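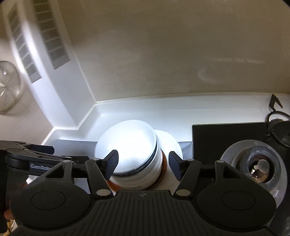 Skutano, June

Speaker notes: Comparing two hand-held grippers on nested dishes
Dezső Hegyi

Slot is 19 minutes plus questions. Leave the opening picture up until the room settles.

Opening
Start with the dishes. White bowls, nested tightly, top one tilted, larger white dish behind. Glossy white on a white counter is a hard case for the camera, and nesting is a hard case for the fingers. Most of our trouble came from one or the other.
Point out the top bowl: the centre is close to washed out and the lower edge is in shadow. The rim line is the only feature we can rely on. Come back to this under exposure.

What we compared
Two finger pad sets, called Prillari and Murthy throughout. Same linkage, same camera mount, same operators. Prillari is the stiffer pad. Murthy gives more at the tip.
The task was to lift the top bowl off the stack and set it down on its base. We ran 40 trials per pad set. A trial failed if the second bowl came up with the first, if the rim slipped, or if the operator regrasped.
Say clearly that these were hand-held trials. The arm results are a separate talk.

Results
Prillari: 7 failures in 40. Murthy: 2 in 40.
Don't oversell it. The sample is small and the operators knew which pads they had.
Most of the Prillari failures were slips on the rim. The stiff tip touches at one point and the bowl rotates about it. Both Murthy failures were double lifts — the soft tip reaches past the first rim and catches the next one.
Pause here. Someone usually asks about grip force. We did not measure it. The operator closes the trigger by feel.

Exposure
Auto exposure metered on the dark gripper body and the bowls went white. We fixed the exposure lower and recovered the rims, at the cost of detail in the black parts. For this task that is a fair trade. It would not be for dark cookware.
The fingertips sit in view the whole time, so the gap between pad and dish can be read directly. Keep that if you redesign the mount.

Approach angle
Coming in from the raised side of a tilted bowl worked better with both pad sets. We noticed this late and did not control for it. Mention it before someone else does.

Next
Repeat with the Mullero controller and the arm, fixed approach angle, operators blind to pad type. Add a matte dish set to separate the camera problem from the grasp problem.

If time is short, drop Approach angle and go straight to Next.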